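Planning the second bench: where the equipment money goes this spring

Furton Workshop Newsletter – Tuesday, February 4, 2025

Many of you have asked when the second robot bench is coming and why it takes so long to buy one, so I thought I would set out where we are. The short version is that the arm itself is the easy part of the budget. We have had a quote from Havelier for the same kind of arm we run now, and it is a good one, and I would sign it tomorrow if the arm were all we needed.

It was the long list of everything else that slowed me down. Cameras, brackets, cable, table profile, a monitor and somewhere sensible to put it, a mat, spare fingers for the gripper – none of it looks like much on its own, and all of it has to go on somebody's order form.
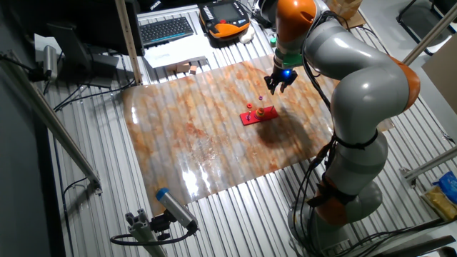
So the plan for the new bench starts with the table and works outward. Slatted aluminum is not the cheapest top you can buy, but things can be bolted to it and moved again the week after, and I have lost count of the brackets we have shifted since we began. Jeltis can supply the profile cut to length, and they have offered to hold their price until May, which gives us a little room to breathe.

Then there are the small things, which I do love! We set aside $400 for task pieces and consumables, and I would ask you to please resist spending it all on one clever kit. Ring stackers, pegs, blocks and the like are cheap, easy to replace when a piece rolls under a cabinet, and they ask plenty of a two-finger gripper.
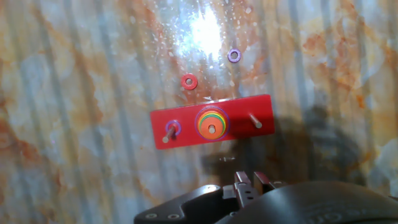
I have also put in for more than 80 hours of setup time, spread over the spring, and I know that number raised a few eyebrows. Please remember that it covers mounting, wiring, calibration and the safety check, and that the people doing it have other work as well. The Buchanan site allowed far less for theirs and had to go back and ask again, so I would much sooner put the full figure on the first form.

Lighting is still open. If you have a view on lamps, or on mats with less shine to them, send me a note before the order goes in.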